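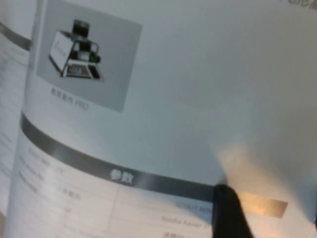
Orsolya Major and Ngọc Võ
Project report, wrist camera comparison
5 July 2022

Our project compared two small cameras mounted at the gripper, the Gritura and the Filluvlow, to find out which one gives a more useful view when the arm works close to a surface. Both were run on the same arm with the Fekley controller.

We used printed pages as targets. Small print shows blur right away, and a booklet that will not lie flat is a harder test than a calibration card. The spec page we used most has a photograph of a mobile robot, a dark heading band marked 参数 (parameters) and a table. On the curved page most of the small gray text is slightly blurred, but the rows reading "SCOUT MINI" and "Nvidia Xavier" can be made out. Glare washes over the lower right, next to the black finger.

Method

We set the arm to three heights over the page and recorded 195 stills with each camera. We left out the ones taken while the arm was still settling. Each remaining still was scored by both of us, separately, on whether the heading, the caption and the table rows could be read. Where our scores differed we took the lower one.

Results

The Filluvlow was better at the lowest height. The Gritura held up better at the other two and its color was more even. Headings were easy for both. Table rows were the real test, and neither camera did well with them near a bright patch. Turning down the exposure helped with glare but made the shaded side of the page noisy.

The finger also covers part of the view on both mounts – we lost the right end of a table row this way more than once. Moving the mount 2 cm to the side would probably fix most of it, but then the cable rubs on the wrist joint.

Remaining work

In August we want to repeat the runs with a diffuser on the lamp and a shorter cable. The scoring sheet is in the shared folder under Kim, second tab.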